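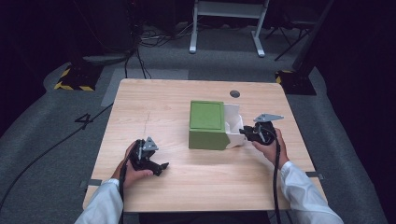 Halina Kaczorowski thinks I am being sentimental about all this, and she has told me so more than once. Her view is that a machine learns from data, that it makes no difference to the machine whether the data came from a master carpenter or a bored teenager, and that if you want a robot to close the flap of a box you should collect 500 examples of flaps being closed and stop fussing over who closed them.

I have a lot of respect for that argument, partly for its thrift. I still think she's wrong about the teenager, and I'd like to take my time saying why.

My first real job was on the packing floor at Darnerari, where the woman who trained me hardly spoke. She would put her hands on a carton, fold it, push it over to me, and wait. I would fold mine, badly, and she would unfold it and push it back. After a week of this I had picked up things that neither of us could have written down, like how much give there is in a flap before it creases in the wrong place, or when to let go with one hand so the other can do its work. When people ask me what it means to show a robot a task, I think of her before I think of any software.

So it pleases me, in a way I find a little hard to explain at dinner parties, that after so many years of typing out motions one coordinate at a time we have come back round to showing. You take a gripper by the handle, one in each hand if the job needs two, and you do the work yourself through the same kind of jaws the machine will have. I've tried it with remote control too, sitting across the room with a pair of levers, and I was dreadful at it. My hands knew what to do and my levers didn't. With a handle in my fist I was merely clumsy, and I got better by lunchtime!

The clumsiness is worth something, though, and I'd say it matters more than the count. You lose your fingertips when you hold a gripper. A flap you could tuck without looking has to be approached, lined up, nudged, and sometimes abandoned so you can come in from another side. A patient person finds those other ways in. A hurried one jams the thing shut and reaches for the next box, and the robot, which has no reason to doubt its teacher, learns to jam.
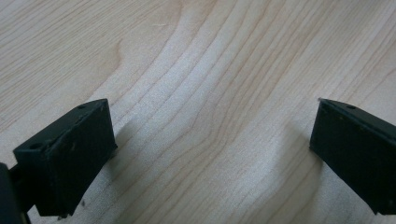 And then there are the pauses, which I suspect Halina would trim out if I let her. A person who is good with their hands opens the jaws a little early, hovers, and has a look before committing. On a timing chart that seems like waste. I think it is where most of the judgment lives, and I would keep every second of it.

She sent me a note after reading a draft of this, to say that 50 careful demonstrations are still only 50, and that I am welcome to come and do the other 450 with as much feeling as I like. I expect I will. I only ask that whoever takes the next shift be paid properly for it, given a decent chair and enough time, and thought of as a teacher, the way I think of that woman at Darnerari and her long line of unfolded cartons.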